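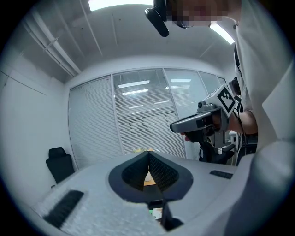

Photo: Francine Dufour, Ellport bench room

Search tickets Search Clear

Isto hand-held gripper, trial kit: marker cube loses tracking when the wrist rolls
Last updated: May, 4:40 pm
Status: open, in the sense that a wound is open
Raised by: Francine Dufour
Assigned to: Radek Malý, Pronness support

Francine: We have two Isto grippers on trial. The right one tracks fine until you roll your wrist past about 30 degrees, then its pose jumps sideways and wanders back at its leisure. The left one behaves. The quick start guide says "hold naturally", and I have tried to.

Radek: Could be the marker cube on top of the body. Please check it is seated square, and send the firmware version from both units.

Francine: Cube is square. I pushed it, it didn't budge, I felt judged. Firmware is 340 on both. Swapped the cables and the fault stayed with the right gripper.

Radek: Thanks. What is the ceiling lighting like? Glare on the marker is a known nuisance.

Francine: Fluorescent, and a glass wall with slatted blinds that still shows every light in the building. Turned off the nearest panel. The jump got smaller and Na-rae walked into a chair.

Radek: Progress on one front. Please set exposure to manual, rerun the Yan calibration with the lights on, and keep the cube facing the headset camera for the whole 40 seconds.

Francine: Passed on the second go. The jump now shows up only on fast rolls. I'd call that better, though I wouldn't call it what the brochure calls it – "effortless".

Radek: I'll send a replacement cube with a matte finish. Shengli Xie in hardware would like the old one back.

Francine: He can have it once the new one arrives. Leave this open, please. Peiyu Cai signs off on the purchase and reads these.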